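Dayana Llanos has taught rook endings at the Punport chess club since she stopped playing league matches. Her course covers 142 positions, all with seven pieces or fewer, and she expects students to play each one from both sides against a clock.

"Most club players know the names," she said. "They can say Philidor and they can say Lucena. Then you put the pawn on a different file, give them 2 minutes, and the rook goes to the wrong rank."

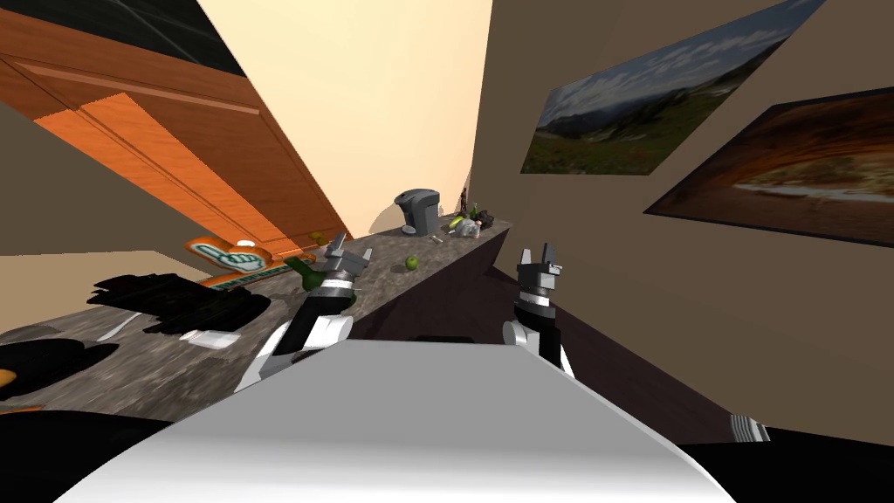 A dark green bottle and two robot arms at the countertop.

The positions come from a file of 457 club games that reached rook and pawn against rook. Llanos sorted them by the file of the pawn and by where the defending king stood, on the long side or the short side.

"The short side is the part that gets skipped. If your king is pushed off the queening square, it goes to the short side and the rook checks from the long side. The rook needs distance. With three clear files between rook and pawn you can usually hold. With two, the king walks up to the rook and the checks end."
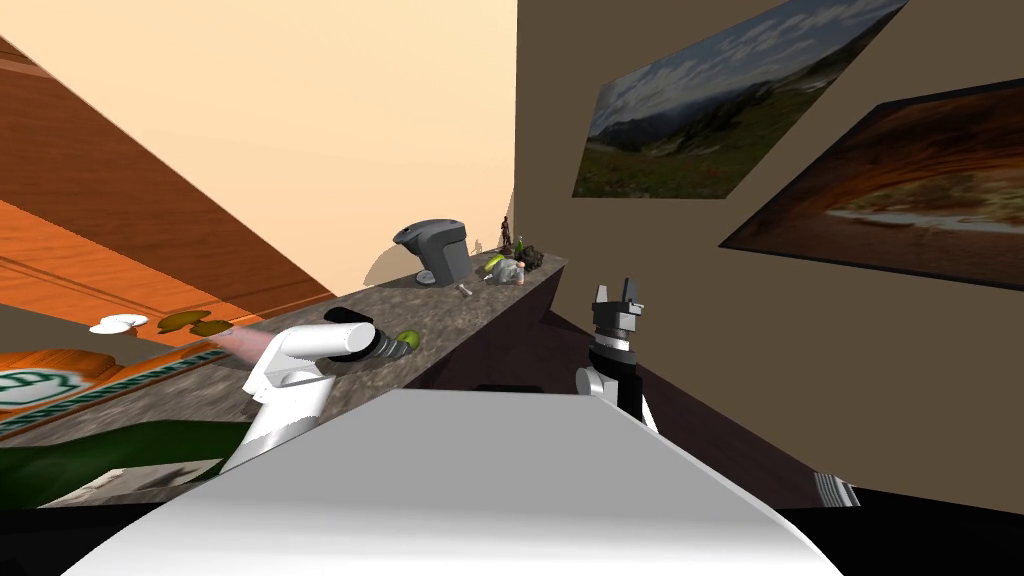

Two robot arms at the countertop.

She does not allow an engine during the first pass. Students write down a plan in words, then play it out. The tablebase is opened afterward, and only to mark the move where the result changed.

"A tablebase tells you a move draws," she said. "It has no opinion on which draw is easy to play. I have seen a student pick the one drawing move that needed five more only moves behind it."

Passive defense gets a full session. Against a knight pawn on the sixth rank, with the king in front of it, a rook on the back rank can hold. Against a bishop pawn or a center pawn it loses, and Llanos has students test this until they stop asking.
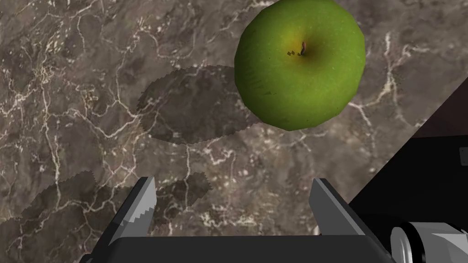 "After that we do the same thing with an extra pair of pawns, and the rules get softer. I say so. I would rather have a student calculate there than quote me."

The course ran in Turstead before it moved to Punport, with roughly 1,000 practice games recorded between the two. Llanos now wants to cut the list — too many of the rook pawn positions, she thinks, teach the same idea.

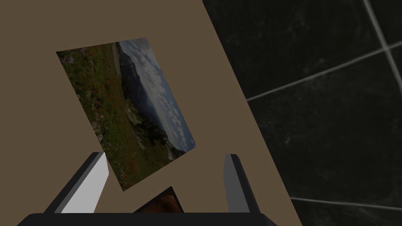 Bülent Yüksel disagrees with the cut. The rook pawn positions look alike on paper, he said, but the drawing method changes when the attacking rook is in front of the pawn, and players at his level miss it. "I lost one of those in July," he said. "Leave them in."

Llanos said she would keep the positions with the rook in front and drop the rest before the next group starts.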